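Kulero Put-Away Notes

README and data card, version 3

What is in the folder

Kulero is a set of 817 short written notes on putting small things back where they belong on a shared worktable. Each note covers one item: what it was, where it was lying, which container or shelf it was supposed to go to, and where it ended up. The items are blocks, mats, plates, clips, lids, coils of cable, hand tools and the odd thing that no one on the team could name. The notes are plain text in one CSV file. There is a second, smaller file with comments from the people who wrote them, and I would read that one first.

I took over the folder from Larasati Lumbantobing in December. She had written a cheerful README for it, and parts of that text are still here. I have removed the claims I could not find any support for, which made it a good deal shorter.

Files

notes.csv: the notes, one per row
comments.txt: free comments by the writers, unsorted
containers.txt: names used for the containers, with known duplicates
old_readme.txt: the earlier text, kept so that people can see what changed
LICENSE.txt: terms of use

Columns in notes.csv

note_id: a number. Gaps in the numbering are deleted rows.
table: A, B, C or D.
item: what the writer called the thing.
found: where it was lying, in the writer's words.
target: where it was supposed to go, according to the list taped up at that table on that day.
ended: where it was when the writer stopped. Sometimes the same as found.
writer: initials.
sure: yes, no, or blank. See below before you use it.

How the notes were made

Three people did the writing: Sulastri Ngau, Zulkifli Manurung and Huệ Đinh. At the end of a work period one of them walked up to a table, picked an item that looked out of place, wrote down where it was, put it away and wrote down where it went. Then the next item, until the writer thought the table was done or had to leave. No one worked from a fixed order. Huệ started at the far side and came toward herself. Zulkifli started with whatever was largest. Sulastri says she had no system and I believe her.

The trouble is in "looked out of place." That is a judgment, and each writer made it differently. A block standing on a mat inside a container was put away as far as Huệ was concerned. Zulkifli would note it as misplaced if the block and the mat were listed for different containers, and on table B they were. So the same arrangement can appear as the end of one note and the start of another, a day later, with nothing having been moved in between. The old README called this "rich human variation." I would call it two people with two rules.

Plates are worse. A flat plate lying next to a piece of equipment may be a spare, a shim, a part someone is about to need, or plain clutter. The writers couldn't tell, and usually the person who left it there had gone home. Of all the complaints in comments.txt the plates get the most, including one from Sulastri that reads, in full, "put them back, they were out again, leaving them."

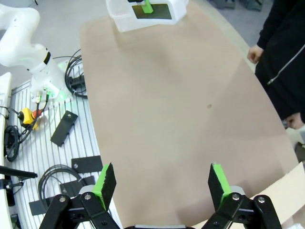
Cables were supposed to be left out entirely if they were plugged in. This rule was agreed early and followed unevenly. You will find notes on coils that were lying loose, which is fine, and notes on coils that were attached to something at one end, which is not. Huệ's way of handling it was to write "coil, attached, left" and go on. Please don't read those rows as failed attempts. The others have no such wording and I can't separate them after the fact.

Containers

The tables had translucent plastic containers, open trays, and a few cardboard boxes that were meant to be temporary. The names drifted. "White box," "clear box" and "the frosted one" may be the same container, and in containers.txt I have marked the pairs I'm confident about. There are others I suspect. Color is a poor guide with translucent plastic, since people write down what is inside it as often as what it is made of, and one container is called "gray" in a whole run of notes for no reason I can see except that it had something gray in it.

We didn't record sizes. I regret this more than anything else in the design. Quite a few notes end with an item sitting beside its target, and without sizes you can't know if it didn't fit or if the writer had had enough.

The sure column

This was added partway through, at the suggestion of Ksawery Nowicki, who wanted a way to filter out the doubtful rows. The writers were asked to put "yes" when they were sure the item had gone to its proper place and "no" otherwise. It is filled in for 285 rows. The rest are blank, and blank does not mean no.

I don't trust the column. Zulkifli put "yes" on nearly everything he filled in, including items where target and ended plainly disagree. When I asked him, he said he had been sure where he put the thing, which is a reasonable reading of the question as it was worded. Ksawery still thinks the column is useful for the other two writers. He may be right. I haven't seen him show it.

What you might use this for

Looking at how people word locations on a table ("by the edge," "behind the box," "under the other one"). The found column is good for this and it is the part of the set I would defend. The writers didn't know anyone would care about their phrasing and it shows, in a good way.

Looking at how names for ordinary objects change from person to person. Same reason.

Teaching someone how to design a form. Start with the sure column.

What I would not use it for

Any claim about how long tidying takes. There are no times in the file. The old README gave an average, and I have not been able to find out where it came from.

Any claim that one table was kept better than another. Table D has few notes. It might have been tidy, or the writers might have disliked walking over there. Larasati's text said the first and comments.txt hints strongly at the second.

Any claim that labeled containers help. People ask for this one a lot. Labels went on at tables A and C, but they went on in the same stretch when a new list was put up and a lot of old clutter was thrown out, so you cannot tell which change did what. I'd like labels to help. I label everything at home. This file doesn't show it.

Households. These are worktables in a shared room, with equipment on them that stays put. A kitchen counter or a child's desk is a different matter and I wouldn't carry anything over without checking.

Known errors

Rows where item is "thing" or "bit" are real entries. I left them in.

"Lid" sometimes means a lid and sometimes means a flat piece used as one.

Left and right are from the writer's side of the table. The writers did not all stand on the same side. Where the note mentions the window you can work it out. Otherwise treat left and right as unknown.

A handful of notes have target copied into ended, apparently by a spreadsheet fill-down. I removed the runs that were obvious. A short run could easily have got past me.

"Black plate" covers several different objects. So does "green block," which in some rows is one piece and in others is a block with another piece on top that the writer counted as part of it. If your work depends on one row being one object, check these by hand.

Consent and privacy

The three writers agreed to have their notes shared under initials and later agreed to be named here. Names of other people who used the tables were taken out of the found and comments fields. If you spot one I missed, write to me and I'll remove it.

Changes

Version 1 was Larasati's. Version 2 added the sure column. Version 3, Apr 13, 2021, took out duplicate rows, split off containers.txt and replaced most of this README. Nothing in the found column has been edited in any version apart from removing names. Spelling is as the writers left it.

Versions 1 and 2 had more rows. If you have results based on either, I would run them again before showing them to anyone. In version 1 the duplicates were mostly from table A, and they make that table look much busier than it was.

Questions

Send them to the maintainer address in LICENSE.txt. Corrections are welcome, and corrections that come with a note_id are a lot more welcome. Requests for the average tidying time will get the same reply as the paragraph above.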